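Friday, laundry again

Four loads since this morning. The dryer takes 80 minutes now, it used to take way less, and the guy at Mensah says the part is coming in March. Fine. So everything gets folded in batches on the big grey ottoman, which is the best folding surface I've ever had – better than the bed, better than the kitchen table.

Shorts are what slow me down. Towels I can do half asleep. But shorts come out in a ball, waistband curled up, one leg inside out, and you have to shake them before you can even tell the front from the back. The red ones with the white trim are the worst of the lot.
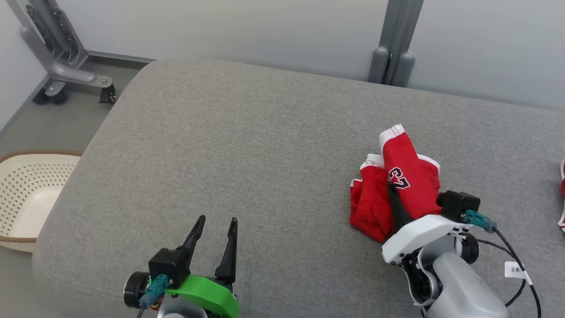
How I do shorts now

Shake. Lay flat, number side down. One leg over the other, smooth out the waistband, then fold up in thirds. Drawstring goes inside or it catches on evrything in the drawer.

Still to do

Socks. Nearly 28 of them, no idea how many match. Sheets can wait till tomorow. Also need more detergent, the Wikent one is down to a capful – the Clindach stuff was cheaper but it made me itch.

Ok, dryer's beeping.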